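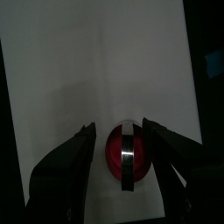 # Partanen adds round red knob to Bodholm cabinet range

**April 2, 2018** – Partanen, the furniture fittings maker, today announces a new red knob for the Bodholm range of cabinets and storage units. The knob goes on sale this week through the Partanen trade counter in Oltmont and through stockists of the Bodholm range.

The new knob is round, with a deep red face that is darker and recessed towards the centre. A narrow bar runs across the face and forms the grip. The bar can be held between finger and thumb, which makes the knob easier to use for people who find a smooth round knob hard to grasp.

Bodholm cabinets have been sold until now with a plain grey pull. Customers can still order the grey pull, and it stays the standard fitting on all new units. The red knob is offered as an extra at the time of order, or as a separate part for units already in use.

## Background

The Bodholm range was drawn up for shared kitchens, utility rooms and small workshops, where several people use the same cupboards and need to find the right one quickly. Owners of earlier units asked for a fitting that could be picked out from across a room against a pale door. Partanen tried several colours during February in a shared kitchen at the Flillon housing scheme in Oltmont. Residents there chose red over yellow and dark green.

The trial lasted 30 days. The knobs were fitted to the cupboards holding cleaning products and to the cupboard with the first aid box. Residents were asked to write down any trouble they had with them. The main complaint was that the first batch worked loose when turned repeatedly, and the fixing has been changed as a result. The knob now has a longer screw and a toothed washer that sits between the knob and the door.

Flillon has kept the knobs in its kitchen and has ordered 142 more for the other buildings in the scheme.

## Fitting

The knob fits the single hole already drilled in Bodholm doors and drawer fronts. No new drilling is needed. To replace a grey pull:

1. Open the door and undo the screw from the inside.
2. Take off the old pull and wipe the front of the door.
3. Place the washer over the hole with the teeth facing the door.
4. Hold the knob with the bar upright and tighten the screw by hand.
5. Give the screw a final half turn with a screwdriver.

Do not use a power driver. Too much force can mark the surface of the door around the hole. On the tall larder unit, the door should be supported while the screw is out, as the pull also holds the inner catch plate in place.

The bar may be set upright or level. Partanen fits it upright on units that leave the works with the red knob already in place. Where two doors stand side by side, it is best to set both bars the same way.

## Care

The knob can be cleaned with a damp cloth and a little washing-up liquid. Scouring pads and bleach should be kept away from it. Crumbs and dust can gather in the recess behind the bar, and a soft toothbrush will clear them.

The screw should be checked once a year, or more often on doors in heavy use.

## Price and supply

The red knob costs £7 including the screw and washer. Discounts are given on trade orders, and details are in the spring price list. Orders placed with the Oltmont counter are sent out within seven working days.

Knobs bought with a new unit are covered by the same guarantee as the unit. Knobs bought separately are covered from the date on the receipt. The earlier trial knobs were never sold and are not covered, but Partanen will swap any that are still in use at Flillon free of charge.

**Notes for editors**

Partanen makes hinges, pulls, catches and shelf supports at its works in Oltmont. Bodholm is its own range of cabinets and storage units, sold flat or ready built.

Sample knobs and a copy of the spring price list can be requested from the Partanen press office at the Oltmont works.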